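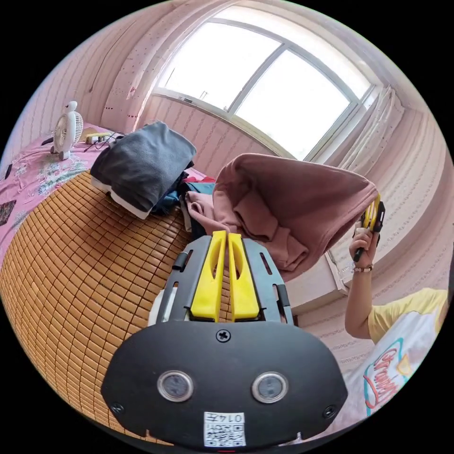
Equipment Planner, Handheld Gripper Program
Wunduvia, Hoketcombe office
Full time, hybrid (Tuesday is the fixed office day)

Wunduvia records household handling tasks with handheld grippers and supplies the recordings to companies that train robot arms. Most of our current work is laundry: picking up, folding and stacking clothes in ordinary bedrooms. Kitchen tasks start in July, and the equipment list for them is not finished. We want someone to take it over.

The job sits between the field team and finance. You will decide what we buy, when we buy it and how many spares we keep. You will not need to write code or design hardware. You will need to know why a pair of gripper fingers wears out sooner on denim than on T-shirts, and what that does to a quarterly order.

What you would be doing

Keeping the equipment register. It has 347 line items at present, from complete grippers down to finger sets, screws, chargers and storage cards. Some of the older entries have no purchase price and will need to be traced.

Building the annual equipment budget and revising it each quarter. The budget covers grippers, spares, repair, shipping, insurance and the consumables that go out with each home kit.

Planning kits. Operators work with one gripper in each hand, so units are issued, returned and replaced as left and right pairs. A failed left unit takes the whole pair out of use until a matching one is ready. We have been short of left units twice in the past year and would like the reorder point set properly.

Getting quotes and comparing suppliers. Fingers and mounting parts come from Jutbridge, and repairs go to the Pavlović workshop. Both agreements are up for renewal. You would prepare the comparison and the recommendation, and the head of operations signs.

Advising on the purchase of two bench-mounted arms for next year. The open questions are lease or buy, service cover, floor loading and power at the Hoketcombe site, and how many hours a week we would really run them.

Visiting homes during recording sessions, about once a month. You will see how the equipment is used on a bed or a kitchen counter, and what gets dropped.

What we are looking for

Three or more years in purchasing, equipment planning, lab management or a similar job. Rental houses, hospitals and school districts are all fine backgrounds.

Good spreadsheet skills. You should be able to build a replacement schedule from usage hours and explain it to someone who did not build it.

Experience with at least one capital purchase from first quote to delivery.

Comfort with small parts, labels and serial numbers. Each unit carries a printed code, and the register is only useful if the codes in it are right.

A driver's license is helpful. Reading some Chinese is also helpful, as part of our stock is labeled in it. Neither is required.

Equipment and budget at a glance

Gripper pairs in service: 55
Pairs to be added for the kitchen work: 9
Recording hours before a finger set is inspected: 400
Budget cycle: annual, with quarterly revision
Inventory system: spreadsheet now, replacement to be chosen by you and the field lead

Pay and conditions

Pay depends on experience, and we will give you the range on the first call. Health coverage starts in the first month. Mileage is paid for home visits. The position reports to the head of operations and has no direct reports, though you will share a stockroom assistant with the field team.

How to apply

Send a resume and a short note, one page at most, through the careers form on our site. In the note, describe one purchase you planned that came in over budget and what you changed afterward. Please do not send a general cover letter.

First calls last half an hour. Second interviews are held in Hoketcombe and include a paid exercise: you get a sample parts list, a usage log and a spending limit, and you draft a six-month order. We reply to everyone who applies, usually within two weeks.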